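4.2 Shelf position and the small purchase 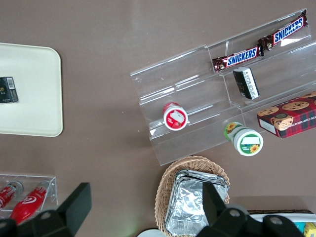

Figure 7. Snack items and a clear stepped display stand on a brown tabletop.

Does the height of a shelf change what people buy at the counter? It changes which item they pick far more often than it changes whether they buy anything, and the effect is strongest for shoppers who are waiting in line.

We looked at this question with sales records from three shops run by Zornero, all of them in the town of Zirnness. The shops sell newspapers, stamps, drinks and small snacks. Each has a single counter with one register, and in each the line forms along the same side as the snack display. Clerks kept their usual opening hours and prices during both periods.

In the first period the chocolate bars stood on the lowest step of the display and the chewing gum and mints on the top step. In the second period the two groups traded places. The middle step was left as the clerks had it, with boxed candy and dried fruit. The register logged 1546 snack sales in the first period and 1736 in the second. We counted a sale as one receipt line, so a shopper who bought two of the same bar appears once.

The rise in total sales should be read with care. The second period ran into December, when the shops are busier in any case, and the receipts for newspapers and stamps rose as well. We therefore base the rest of this section on the share of each product group within snack sales and leave the totals aside. Chocolate took a larger share when it stood on the top step, in all three shops. Gum and mints lost share when they moved down. Boxed candy hardly moved.

Rustad, who carried out the counter observations, noted how long shoppers stood within reach of the display before they were served. Those who waited tended to take something from the top step, often while looking at the clerk or at a phone. Shoppers who walked straight up to the register seldom looked at the snacks at all — if they bought one, they usually asked for it by name. This agrees with the earlier work by Hellström on waiting time at ticket windows, although that study dealt with printed leaflets and did not record purchases.

Two practical points affected the records. One shop ran out of mints on a Tuesday and was not restocked until the next delivery, and we removed the days in between for that shop. In another, the clerk moved the lighters next to the snack display for the whole of the second period. We kept those days, as lighters were not part of the product groups and the display itself was unchanged.

The step height was the same in all three shops, as the displays came from one supplier, Plastum. We cannot say from these records whether a taller display would show a stronger effect, or whether the top step matters mainly because it is closer to the hand. Section 4.3 takes up the second question with the data on shoppers who carried bags or pushed strollers.

Counter observations: Gunvor Rustad.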